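We use cookies to remember your login and show you fewer mower ads. Accept / Manage

Ronley Growers Forum > Fruit > Kurna quince, worth the space?

mulchmonger
I have room for one more tree, if "room" means I give up the bench. The Utard catalog says Kurna quince fruits in its third year and carries up to 80 fruits. Mine would go by the south fence, in clay you could make plates from. Anybody growing it?

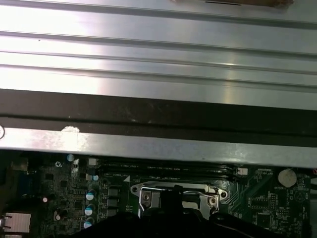 Ribbed metal and a dark band, close up.

pithandpeel
Year five here. I've had blossom, leaf spot and four quinces. Lovely blossom, though.

owlclover
Disagree with the above. Mine cropped in year three and I did nothing clever. I planted it on a mound and kept the grass off. Picked 154 last October and the neighbors stopped answering the door.

pithandpeel
154 from a Kurna? Are you sure it isn't an Owino? They get mislabeled all the time, and Owino is the heavy cropper.

owlclover
It has a tag.

pithandpeel
So did my "dwarf" pear.

mulchmonger
Fine, mound it is. The soil test says drainage is poor, and I paid money to learn that.
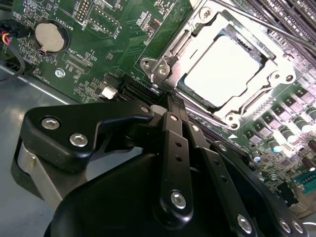 I'd also like to squeeze a currant in underneath, unless the quince will sulk. The bench has already gone to my sister's.

owlclover
Currant's fine if you keep it a few feet off the trunk. Net it or you're just feeding robins.

pithandpeel
Get the Owino.

Recent threads
Fig in a pot, dropping everything
Is 300 strawberry runners too many
Moving a plum in March
Grapes over the garage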